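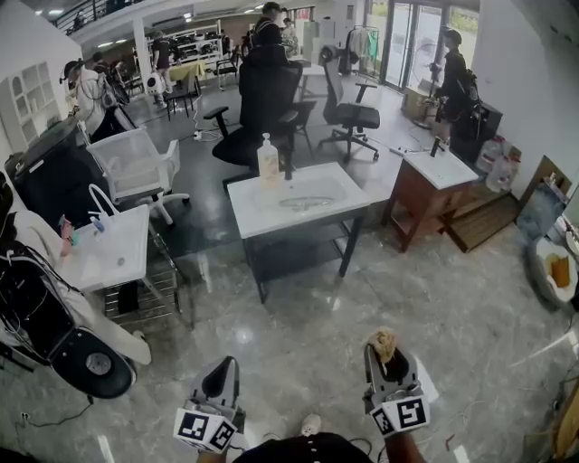

Diary - the hard water log

Print this page | E-mail this page

29 May 2021

Third reading of the hardness test this month, taken from the cold tap in the kitchen before any other water was drawn. The result was 118 parts per million as calcium carbonate. The strip gives a color band and nothing finer, so I used the drop kit. The kit changes from red to blue over a single drop, and I swirl the bottle between drops until the color holds.

The supply on this side of Umthorpe comes from two sources. One is the reservoir, which is soft. The other is the Clastov borehole, which is drilled into limestone and is not. The utility blends them in proportions that depend on demand and on the pumps, and it does not announce changes. In November the tap water left almost nothing on a dried glass. Now a glass left on the rack has a white ring by evening. I take this to mean the borehole share has gone up, although I have no figures from the utility to set against mine.

Descaled the kettle. Citric acid, one level tablespoon in enough water to cover the element, brought to a boil and left for an hour. The scale came off in plates, the thickest from the seam where the wall meets the base. Two rinses, then one boil thrown away. The old method was vinegar, and it worked, but the smell stayed in the lid for days.

The shower head took longer. I unscrewed it and soaked it face down in the same acid at the same strength. After the soak, 8 nozzles were still blocked out of 60. A sewing needle cleared all but one. The rubber washer in the collar has gone flat on one side and I have put it on the list. It still seals if the collar is turned a little past hand tight.

Read the Clisex manual again in the afternoon. It is the small softener, the one that fits under a sink, with a resin tank and a separate salt tray. The manual says to set the regeneration interval by hardness and by volume used, and gives a table. The table is in grains per gallon. Dividing 118 by 17.1 gives 6.9 grains, so I would use the row for seven. At that row the unit should run 84 days between salt refills for a household of one. That seems long. I suspect the table assumes the unit feeds a single faucet, and I had been thinking of the whole bathroom.

There is also the question of where the drain line would go. The manual wants an air gap above the drain, and the cupboard has very little height left over once the trap and the shutoff valves are allowed for. I measured twice and got the same answer. A shorter trap might do it. I don't want to move the valves.

Faucets: wiped down with the weak acid and dried at once. The aerator on the bathroom one unscrewed without a wrench this time, and had sand in it as well as scale. The sand is new. It was pale and fairly coarse. I kept a pinch in a jar to compare with whatever the next cleaning turns up.

Drank a liter of the bottled Bañez with supper. The label gives a higher mineral content than my tap, and I prefer the taste, so hardness alone does not explain what I dislike about ours. It may be the chlorine. I filled a pitcher and left it uncovered in the refrigerator overnight to check.

To buy: citric acid, one washer for the shower collar, reagent for the drop kit. The reagent bottle is down to the last quarter.

Print this page | E-mail this page

Recent entries
- Reading the meter at night
- A slow leak at the shutoff valve
- Umthorpe reservoir levels
- Vinegar and citric acid compared
- Replacing the kitchen trap

Last updated: same day, evening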